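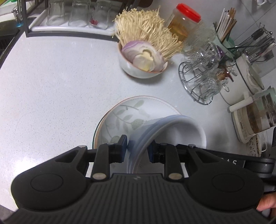 Subject: Re: [park-allotments] Water butts and the standpipe over winter

On the earlier question about when the standpipe at the Durkon Road end gets turned off:

> Does anyone know if the water is going off in December again this
> year? Last year I only found out when I walked down with two cans
> and got nothing. Also, is it worth leaving my butts full or should
> they be emptied? I have two, both on bricks behind the shed, and
> one of them split at the tap last winter.
> Plot 143

Yes, it goes off in December and comes back on in March, the same as last year. The notice is on the board by the Park gate, but it is on the left side behind the bonfire rules and easy to miss. The trough near the compost bays stays full until it freezes, and you can dip a can in it.

As for the butts, I would not leave them full. Mine hold 200 litres each, so 400 between them, and I let them down to a third at the end of November and leave the tap open a quarter turn. The tap is where they go first. A small amount of water gets trapped behind the washer and that is enough to crack the fitting. If yours split there it can be mended. Drill the hole out clean, fit a new tap with a rubber washer on both sides, and do the nut up by hand. I used a spanner on my first one and made the crack longer.

Take the downpipe off as well, or turn it away from the lid, or the butt will just fill up again by Christmas. Mine is only pushed on and comes away easily. I keep it in the shed with the lid clips.

Bricks are fine as long as they are level. I moved mine to paving slabs after one leaned into the fence, and it took 5 slabs to get both butts sitting properly. There was a pile of old ones by the Mavari Lane hedge in the summer. I don't know if they are still there.

One more thing while I am writing. The combination on the bottom gate is now 3102. The old number still seems to work on the top gate, so try both before you ring anyone. Please scramble the dials when you leave, as I have found the bottom one left open twice this month.

I have a spare brass tap, three-quarter inch, if it is any use to you. I can leave it in the box at the end of my row.

Plot 12, Closness side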